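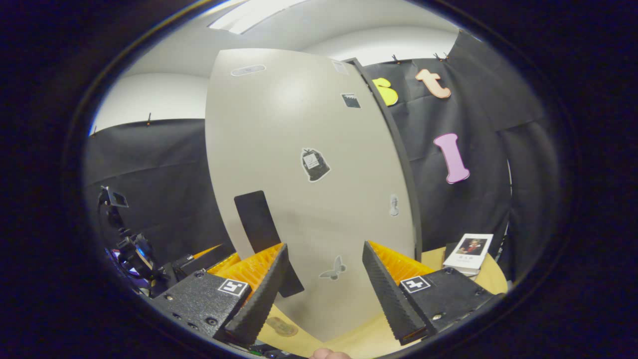

Re: [kamley-workshop] Are we nearly at the point where a machine does the stickers?

List: kamley-workshop
Sent: Saturday, late evening

Hello all, and apologies for the length. I sat down meaning to write three lines and the kettle has been on twice.

> Over at Skunodthorpe we've been asked (again) whether any of the
> bench chores could go to a robot. By bench chores I mean the boring
> ones: getting stickers off panels and casings, wiping down, putting
> odds and ends back on the shelf, boxing up books from the house
> clearances. Last year we did 400 panels and I should think nearly
> every one had at least a price label on it.
>
> I have seen the videos same as everybody. Shirts being folded, cups
> going into a dishwasher. Then I look at my own bench and can't
> believe a word of it. Does anyone here have first-hand experience?
> I'm not after a brochure, just somebody's opinion.

Well, I can give you an opinion, and it even has a bit of experience under it, though you must all feel free to tell me I'm being an old fusspot.

I've had a good long go with the sort of gripper you hold in your own hands, two black fingers with ribbed soft pads on the inner sides and those little black-and-white square markers stuck on the housings. You do the job yourself with it, over and over, and the recordings are what the machine is meant to learn from. I would recommend the experience to anybody who wants to know how hard a chore is! Within five minutes you find out how much your fingertips have been doing for you all these years without so much as a thank you.

Stickers first, seeing as that was the question. Look at the beige panel in my picture and think about what you'd have to do. It bows outward, so the angle you want at the top is no good at all lower down. And the stickers are such a mixed lot: an oval near the top edge in a pale grey that hardly shows up against the beige, a small square one with a white fringe down one side, a butterfly in light grey, a plain little white rectangle. You or I would run a thumb over the whole thing and feel the edges. A machine that works mostly by looking has to find a grey sticker on a greyish-beige surface first, and only then does the fun start.

The fun being the corner. I've tried lifting a sticker corner with gripper fingers and it is like trying to peel a boiled egg in ski mittens. The soft pads are lovely for holding a thing once you've got it, they give nicely and don't mark the surface, but a sticker lying flat has nothing for them to hold. What worked for me was starting the corner with a plastic scraper and then pinching the loose bit and pulling slowly, low and back on itself. So there are two tools and a swap in the middle, plus a judgement about when the glue is letting go and when the paper is about to tear. We do that judgement by feel and partly by sound, I think. I certainly slow down when I hear it start to rip.

My guess for stickers, then: pulling off one that's already got a lifted corner, yes, a machine could do a fair share of those now if somebody was standing by. A flat one that has been there for years, no, not this year and I wouldn't put money on next. Putting stickers ON is another matter, by the way, and factories have had machines doing that for ages, but there every casing is the same shape and turns up in the same spot. Ours never are and never do.

Now books, where I'm a good deal more cheerful. There's a small white one standing up on the table at the right of the picture, leaning a little, and that is nearly the ideal thing for two fingers to take hold of. It has two flat sides and it's already upright. I tallied up one of my own sessions picking up paperbacks that were propped like that and I got 59 out of 60 into the crate, and the odd one out was my own fault for being distracted by the post. Lay the same book flat on the table, though, and you're back to hunting for an edge. I ended up sliding each one until it poked out over the side of the table and nipping it there, which is what a toddler does if you watch one, and I was quite proud of having worked it out.

So if Skunodthorpe really wants to try something, I'd say start with crating books, stood up in a rack beforehand by a person. I know that sounds like doing half the work for the machine, and it is. All of these chores seem to come down to that just now: how much tidying do you have to do before the machine can do the tidying? For wiping down I'd be reasonably hopeful on flat surfaces and much less so on anything curved, and I wouldn't let it near a screen.

The other thing I would gently say is to be careful about the money. The Golinby workshop had a visit from a firm called Lengyel, who were very pleasant and brought nice biscuits, and the talk was all of 500 demonstrations per task as though that were a small thing. Please do sit down and do fifty of anything with a gripper before you agree to 500. My wrists complained for days (I have taken to resting my elbows on a folded towel, which helps a lot). And then you need to ask whether that's 500 of peeling stickers in general, or 500 of peeling one kind of sticker off one kind of panel under one particular ceiling light. I asked and got a rather wandering reply.

Things I'd want to know from anyone offering you a machine, in case it's useful to print out:

How does it do with a casing it hasn't met before, one that you bring along yourself in a carrier bag?

What happens when it tears a sticker in half? Does it go back for the rest, or does it think it has finished?

Who has to clear the bench between goes, and how long does that take them?

Can it be left while you answer the door?

I did ask myself that last one about my own efforts and the answer would be no. Still, I don't want to sound gloomy, I truly enjoyed the whole business and I came away more hopeful than I went in. A few years back I'd have said none of this was worth the electricity. Today I'd say the book job is close, wiping is on its way, and the stickers will be keeping us company for a good while yet, with a hairdryer and a drop of cooking oil as usual.

If anyone has tried the grippers with harder pads I should love to hear how they got on with corners. And Skunodthorpe, if you still have that box of plastic scrapers going spare, the narrow sort, I'd happily take a handful off you next time somebody is driving over to Kamley.

Warmest wishes to everyone, and do keep the bench stories coming.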